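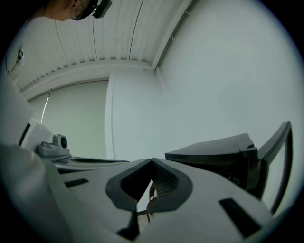

Ravindra Tyagi has asked, beneath the first version of this post, whether the demonstrations were recorded by one student or by several, and whether the written procedure was in place before recording began. The recordings were made by several students in turn. The written procedure was begun afterward, and its absence accounts for much of the difficulty described below.

I supervise the Trumimon project, a student robotics project at Warnside. The students use two hand-held grippers to record simple table tasks, and the recordings are then used to train a small arm to repeat the tasks by itself. The task for the present term is to pick up a cup, carry it to a saucer, and release it with the handle pointing to the right. The work takes place in Room 2608 during the regular lab period and, when the room is free, in the evening.

The students have completed 95 recordings of the cup task. After training on the full set, the arm reaches for the cup reliably but hesitates before closing. On many attempts it closes too early and pushes the cup away. When the same training is run on the recordings of one student only, the arm closes at a sensible moment, but it fails whenever the cup is placed in a part of the table that this student did not use.

I would be grateful for guidance on the following points:

- Should the group discard the existing recordings and begin again under a common procedure, or can a useful part of them be kept?
- Is it acceptable for one student to do all of the recording, given that this is a graded class project and every member must take part?
- What should a written procedure contain, at a level that first-year students will read and follow?
- How should the start and end of each recording be handled? At present some students press record with the gripper already over the table, and others press record and then pick it up.

The students must present a plan to the department on Wednesday. They have already drafted a request for a third gripper, and I would prefer not to forward it until I know whether equipment is the real problem.

Sushil Vashisht

---

**Ravindra Tyagi**

Thank you for the clarification. I would not discard the set. I would sort it first, and I would have the students do the sorting, as it is the most instructive part of the exercise.

The hesitation you describe is a common result of mixed timing. If one student pauses above the cup before closing and another closes while still moving, the training has two conflicting accounts of what to do in nearly the same position. The arm then does something between the two, and in a closing motion there is very little room between the two. The single-student result supports this reading. It also shows the other half of the problem: consistent timing came with limited coverage of the table.

My advice is to separate what must be the same from what must vary, and to write both down.

The following should be the same for every recording:

1. The starting position of the gripper. Mark a place on the table with tape and begin every recording with the gripper above it, fully open.
2. The approach. Agree whether the gripper comes to the cup from the side or from above. Either will do.
3. The pause. Agree on a short pause before closing, or agree on none. I recommend a short one for new students.
4. The grasp. Agree which part of the cup goes between the pads, and how deep into the pad it should sit. Soft pads with a notch will hold a cup at the very edge long enough for a person to complete the task, and the arm will later drop it.
5. The end. Release, open fully, lift clear, and then stop recording.

The following should vary, on purpose and according to a list:

- the position of the cup and the saucer
- the direction of the handle at the start
- the cup itself, if more than one kind is to be used in the final demonstration
- the lighting, at least with the blinds open and with the blinds closed

On the question of participation, several people may record without harm, provided they follow the same procedure. In our own course each student makes a few practice recordings that are never used for training. A second student watches them and signs a sheet if the timing is acceptable. The sheet has a blunt title, "Ready to Record," and students take it more seriously than I had expected.

For recordings that start before the gripper is in place, trim them. A recording that begins on the desk and includes the gripper being picked up teaches the arm nothing about the cup. Trimming by hand is slow work, but with a set of your size it can be done in one lab period if the students divide it. I would look for the same fault at the other end, where the gripper is lowered or turned over before the recording has been stopped.

I would hold the request for a third gripper. A further device adds recordings at the same level of agreement that you have now, and it is one more item to calibrate.

---

**Dikix**

You should redo it all. We tried to save our old recordings last year and it was a waste of two weeks. New recordings go fast once everybody knows the steps. Also check that the grippers are calibrated the same, we had one that read as open when it was half shut and it took us forever to find out.

Also clean the lenses.

---

**Rao**

I agree with the greater part of the first answer and wish to add some remarks on the human side of the matter, as I have been responsible for a similar course.

The differences between students are often physical before they are matters of habit. A taller student standing at the table holds the gripper at a different angle from a shorter student who is seated. A left-handed student will approach the cup from the opposite side without giving it any thought. It is therefore useful to state in the procedure whether the operator stands or sits, and on which side of the table. We placed a strip of tape on the floor as well as on the table. The tape on the floor had the larger effect.

Attention should also be given to where the operator looks and leans. New students bend over the cup to see the contact between the pads and the rim, and in doing so they put their head and shoulders between the camera and whatever it would otherwise see at that moment. The shadow of the operator can fall across the cup in the same way. I ask students to stand slightly back and to trust the pads. This takes practice, and some of them dislike it.

As for the comment from Dikix, I would not go so far as to redo the whole set, but the point on calibration is correct and should come before anything else. Open each gripper fully, close it fully, and compare the recorded values with what the fingers are doing. Repeat this at the start of every session and enter the result in the log. If the two grippers do not agree with each other, part of the hesitation may come from that source, and no amount of instruction to the students will remove it.

The log itself may be very plain. Ours has these columns:

| Column | What is entered |
|---|---|
| Recording name | As saved, without changes |
| Operator | Initials |
| Gripper | A or B |
| Cup position | Square on the table grid |
| Kept | Yes or no |
| Remarks | Slips, bumps, interruptions, late stop |

The remarks column is the one most often left blank. I return the log to the student when I find this. A recording in which the cup slipped and was caught again may still look acceptable when it is played back at speed, and only the operator will remember that it went badly.

With regard to the plan for the department, I would suggest that the students present the single-student result beside the full-set result and explain the difference. It is a clear finding, and they obtained it themselves. A short statement of what will be fixed and what will be varied would follow from it. Reviewers respond well to a group that has understood its own error, and the question of equipment can be raised at the end of term with better evidence.

---

*Reply from Sushil Vashisht*

I thank all three of you. The calibration check was made this afternoon. The grippers do not agree: the one marked B reports a wider opening than the one marked A when both are fully open. The difference is small, but it is present every time. The students had written the gripper letter in the recording names, so the set can be divided without guesswork.

We will correct the values for gripper B, trim the late and early portions, and train again before deciding what must be recorded a second time. The sheet for practice recordings has been adopted under the same title. The request for a third gripper has been withdrawn by the students, though two of them have asked that it be noted as postponed.

One point remains open. Our table has no grid, and the surface may not be marked permanently. If anyone has used a removable grid that does not itself become something the arm learns to depend on, I would welcome the details.

---

*Reply from Ravindra Tyagi*

We use small corner marks in removable tape and leave the middle of the table bare. A cardboard sheet with the squares cut out is laid over the marks to place the cup and is lifted away before recording starts. Take the sheet well out of view, and take the tape roll with it.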